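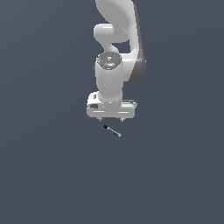

## Cell 2 at Bridside: gripper check before the pen job

On Tuesday we finished the setup of the arm for the Cordeiro pen job. Before the real cell runs, every change is tried first in the Sirulon simulation, with the fingers open above one pen.

Please keep these settings:

- Approach speed is 20 percent until the fingers are level with the pen.
- The fingers open to 16 mm. Wider is not needed for this part.
- Turn the wrist so that the fingers close across the pen, not along it.

The finger tips on the real arm must be cleaned with a dry cloth at the start of each shift. Look also at the two screws of every finger. After nearly 400 cycles in November we found one of them a little loose, and the pens came out crooked.

Spare tips are in the Kulmont cabinet, drawer 92. If you take the last pair, write it on the sheet at the door.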